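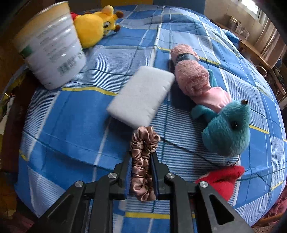

Figure 1. Satin scrunchie above the plaid sheet.

2.3 Sorting small soft items on a bed surface

The project looked at how small household items are gathered and stored when no table or worktop is free. The trials were carried out in the bedroom of the Orkholm test flat on 26/04/2023. A made-up bed was chosen as the working surface. A mattress gives way under load, and a sheet moves when an item is dragged across it, so both effects had to be recorded.

Items were placed in three classes: gathered fabric, folded or rolled fabric, and packaged goods. The scrunchie belongs to the first class. Its outline changes with the pressure applied to it, and its size was therefore noted twice, once at rest and once when squeezed into a narrow loop. The plaid pattern was kept for all trials. Its lines gave a simple check on whether the sheet had shifted – a plain sheet would have needed marking with tape.

The item log was kept in a Nividum spreadsheet and holds 876 entries. Of these, 348 refer to gathered fabric. Entries with no class were removed before the totals were drawn up.

2.4 Use of the tray

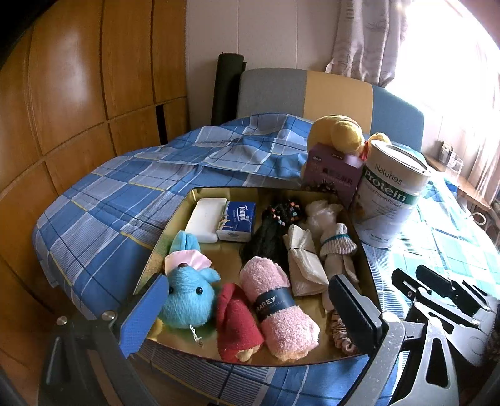
Tray layout was treated as a separate question from item class. The Sisodia method, which we followed in the first trials, puts rigid items along the back edge and leaves the front for fabric. It was found to be too strict for mixed contents. In the layout shown, the white block and the Tempo tissues are at the back left, but the crumpled plastic bag has the back right corner and the bundle of black hair lies near the middle of the same edge. The rolled pink towel is set diagonally towards the front. A diagonal roll uses more floor area than one laid parallel to the side, and this should be corrected in the next layout.

The low sides of the tray made items easy to reach, although they gave little support to anything stacked. A deeper tray from Cisby will be compared in June, using the same sheet and the same 8 positions.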